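18 April 2018
by Awuor Rotich

Section 4: Blocking and Seaming Your Himis Shawl

Well done on getting this far! If you have worked your way through the lace border and cast off the last stitch, the slow part is over, and what remains is mostly a matter of water, pins and patience. Please don't skip this section, tempting as it is to throw the shawl over your shoulders straight away. Lace that hasn't been blocked looks like a crumpled handkerchief, and I would hate for you to judge your knitting by it.

You will need your finished panels, a basin, a little wool wash, two clean towels, rustproof pins, a tape measure and a blunt needle. Blocking wires are lovely if you have them, but I made my first Himis without any and it came out beautifully.

1. Weave in your ends, but don't trim them yet. Leave tails of about an inch, as the fabric will stretch and short tails like to pop through to the right side.

2. Fill the basin with cool water, add the wool wash and stir it in before the knitting goes anywhere near it. Lower both panels in and press them gently under with your palms until they stop floating.

3. Leave them to soak for 21 minutes or so. I put the kettle on and sit down with the next pattern, and they have never come to harm from a few minutes extra.

Caution: Do not rub, wring or swish. The Berusau yarn in the kit is untreated wool and it will felt if you bully it. Keep the rinse water at the same temperature as the soak, too.

4. Lift each panel out with both hands underneath, so the weight of the water doesn't drag the stitches. Squeeze softly, lay it on a towel, roll the whole thing up like a jelly roll and press along its length.

5. Spread the first panel on your mats, right side up. Pin the center of each short edge first, then the corners, then work outward along the long sides, easing as you go. Pull each point of the border out to its own pin.

Note: If the points refuse to open, your cast-off is probably too tight. It is worth undoing it and going again with a needle two sizes larger – a nuisance, I know, but you'll be glad of it every time you wear the shawl.

6. Let everything dry completely before you take out a single pin. In damp weather this can mean leaving it overnight and most of the next day.

7. Lay the two panels side by side on a flat surface, right sides up, with the cast-on edges touching. Thread your needle with a length of matching yarn and graft loosely, checking the tension against the rows on either side every few stitches.
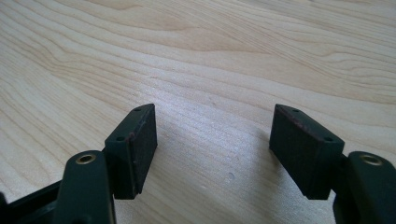 Neema Makokha writes that she grafts her Himis before soaking it and blocks the whole shawl in one piece, which hides the join much better if you have the floor space. She also keeps a strand of cotton threaded through the live stitches until the last one is done, and pulls it out afterward.

I've tried it her way since, and I do like the result, so feel free to swap the order – just be sure to support the middle when you lift it from the water.

8. Trim the tails close to the fabric, and fold the shawl away with tissue between the layers. The fringe instructions are in Section 5.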